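Small-arm weighing cell drifts between runs, finger pads or scale?

Forum > Cells and Fixtures > Setup and Maintenance

saimi_p
31 December 2024
We have a single-arm bench cell that scoops dried beans into a bowl on a kitchen scale, then goes back and trims with small pinches until it hits the target. The controller is a Uniyal and the fingers are the stock parallel ones with a rough grip coating. It ran fine from June until we moved the bench. Now the pinches are all over the place. Same program, same beans, same scoop. Some cycles it picks up almost nothing, other cycles it drops double.

I redid the tool center point and the wrist camera calibration, and neither one changed anything. Before I order new fingers I would like to hear what other people check first.
Saimi Peltonen

Grultance
What does the coating look like at the tips? Ours crumbled at the edge after 1,000 cycles and the bad pinches started right after that. When the edge goes ragged the two tips don't meet along a line anymore, so small stuff falls through or wedges in the gaps. Close them on a strip of paper and pull. If it slides out on one side, there's your problem.

saimi_p
Tips are rough, yes. They were rough when it worked, too, but I can't swear they were this rough. I'll do the paper test.

ilari_l
I'd look at the scale before the fingers. Those small flat kitchen scales are fine for cooking, but they are slow to settle and a lot of them ignore very small changes near zero. If your program reads while the number is still moving, it will think the pinch was short and go back for another. You moved the bench, so also check that all the feet touch. Put a known weight on it, read it, turn it a quarter turn, read it again.

Can you post what the wrist camera sees when it's backed off and waiting?

saimi_p
Got this from the wait position with the fingers open. Scale is an SF-400.

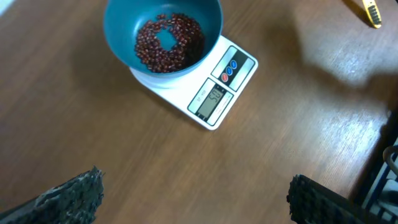

Re: Small-arm weighing cell drifts between runs

ilari_l
OK, two things. The display says 5.0 or close to it, so you are at the low end, where I would trust that scale least. And the scale is sitting at an angle to the camera. Is that on purpose? If the program reads the digits off the screen, I would square it up and fix it in place. Glare from your overhead light is already all over the right half of the table, and with a bit of a shift it could be on the display.

Grultance
Still say fingers. Both tips look chewed up to me, even out of focus. The beans are also a thin layer spread out in a ring with the bottom of the bowl showing in the middle. If your pinch point is the center of the bowl you are going down onto bare plastic. Does the program look for the pile or does it go to a taught point?

saimi_p
Taught point, center of the bowl, 4 mm off the bottom. It was taught with a deeper fill. I hadn't thought about that. The angle of the scale isn't on purpose, it just ended up that way after the move. We do read the digits with the camera.

Milora
Please don't pinch inside a bowl that is sitting on the scale. Every time the fingers touch the wall you load the cell sideways, and cheap load cells don't like it. We did the trimming from a separate supply dish and only ever dropped into the bowl from above. Slower, but we stopped replacing scales.

ilari_l
Disagree on that one. If the force limit is set low it does no harm. I've had one scale in service for ages with the fingers going into the bowl every cycle. What matters is zeroing at the right time. Tare with the empty bowl on, fingers clear, wait for the number to hold, then start.

Milora
What force limit? We had ours low too and it still crept.

ilari_l
Lowest the controller would take. I'd have to look it up.

Altlow
Move the brush while you're at it. If that yellow-handled thing in the corner is for cleaning the tips, give it a holder and teach the spot. A loose brush walks.

saimi_p
It is for the tips, we use it between batches. Holder is a good idea.

Results so far. Paper test: slides out on the left side, holds on the right. Known weight, 100 g: the same at all four turns, so I'm leaving the scale alone apart from squaring it up. I put two stop blocks on the table so it goes back to the same spot.

Grultance
Left side slides, so change the fingers. Change both, a new one against a worn one won't close flat.

saimi_p
Ordered a pair. Until they come I've changed the search so it goes to the thickest part of the pile, and I added a wait until the reading stays the same. First batch after that was better but still had two empty pinches. Cycle counter on the old fingers says 560, Grultance, so yours lasted longer than mine.

Grultance
Beans are hard on them. Check the screws behind the left finger when you swap, one of mine had backed out.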